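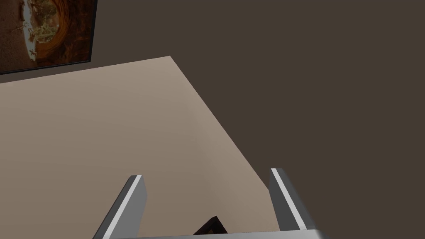
Une journée portes ouvertes, ça commence presque toujours par une file d'attente, et celle de Jadia, en avril, ne faisait pas exception. J'avais promis à mes étudiants de leur rapporter de quoi démarrer ce chapitre sur la préhension, et me voilà à neuf heures du matin devant la porte du bâtiment Stosari, un café tiède à la main (le distributeur rend la monnaie quand il veut). La première démonstration se passait en simulation, sur grand écran. Deux doigts gris, bien écartés, une table beige, un tableau encadré dans le coin et, entre les doigts, une petite forme sombre et pointue dont on ne voyait presque rien. Je me suis tout de suite posé la question que je vous pose maintenant : avec aussi peu d'information visuelle, comment décider où fermer la pince ?

Gardez-la en tête, elle va nous occuper pendant tout le chapitre 4. On la traitera d'abord par la géométrie, puis par les forces de contact, et on finira par les incertitudes — c'est là que ça devient vraiment amusant !

L'après-midi, changement de décor. Plateau en bois, objets un peu partout, et une pince ouverte autour d'un outil pneumatique gris tout de travers, avec un stylo noir juste à côté. J'ai adoré ce passage. Un cylindre, sur le papier, c'est l'exercice facile par excellence : deux contacts opposés, un peu de frottement, on passe à la suite. Mettez-lui un levier ou un tuyau, un raccord qui dépasse et un voisin encombrant, et il faut choisir parmi toutes les approches possibles celle qui ne bouscule rien. J'ai rempli 2 pages de notes debout. 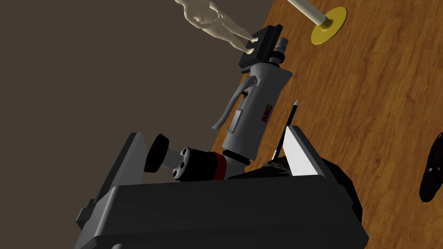 4.1 Ce qu'on appelle une prise

Partons simplement. Une prise, c'est un ensemble de contacts entre les doigts et l'objet, plus les efforts que ces contacts peuvent transmettre. Dans l'atelier Camacho, on nous a fait calculer à la main l'ouverture nécessaire pour une pièce de 30 mm tournée de 90 degrés, et je vous garantis que la moitié de la salle s'est trompée d'axe (moi compris, je l'avoue). Vous referez ce calcul à l'exercice 4.2, prenez un crayon et dessinez le repère de la pince avant toute chose.

Pour un objet anguleux, avec des côtés en pente qui se rejoignent en pointe, le choix des points de contact compte encore plus : si les faces sont trop inclinées, les doigts glissent vers le sommet dès qu'on serre.

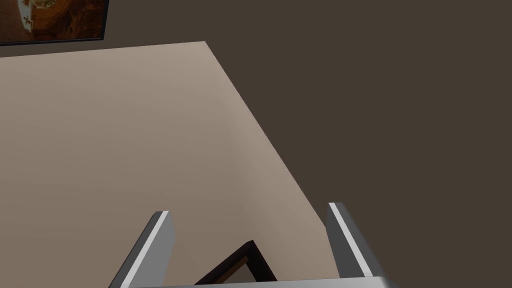
Hater m'a fait remarquer, pendant la pause, que j'allais trop vite en besogne : selon lui, on devrait parler du frottement avant même de dessiner le premier contact, « sinon les étudiants croient que serrer plus fort suffit ». Je lui ai répondu que j'y viendrais à la section 4.3. Il a insisté. J'ai donc avancé le cône de frottement d'une section, et vous le trouverez dès la page suivante.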